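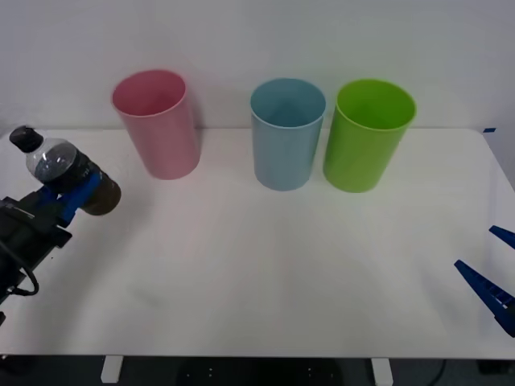
Why does the water at my grandma's house taste funny, a reader in Amano wants to know, when water is supposed to taste like nothing? What a good thing to wonder about! Grown-ups wonder about it too, usually while making coffee.

Water starts out as rain, and rain has hardly any taste at all. But then it goes on a long, slow trip. It soaks into the ground and trickles past rocks, and as it goes it picks up teeny tiny bits of them, so small you could never see them. We call these bits minerals. In the hills above Drundard the rock is mostly limestone, so the water there picks up a lot of calcium (the same stuff that helps make your bones strong). The town well is 363 feet deep, and that gives the water plenty of rock to visit on its way down.
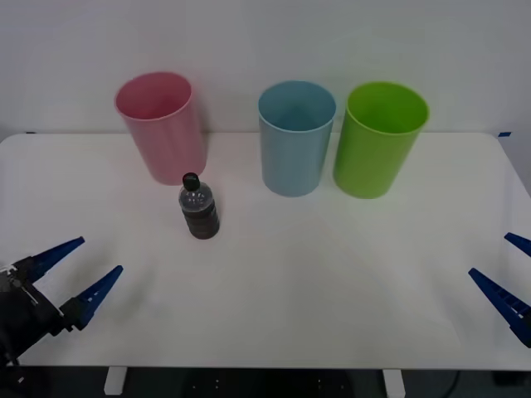 Over in Fulon, though, the water comes from a lake sitting on granite, and granite is stubborn and doesn't like to give much away. People call that kind of water soft, and water with lots of minerals hard, even though both of them splash just the same when you jump in.

Then there are the pipes, and a little chlorine that many towns add to keep germs out. If you don't care for that taste, ask a grown-up to put a pitcher in the fridge overnight. Cold water tastes milder to most people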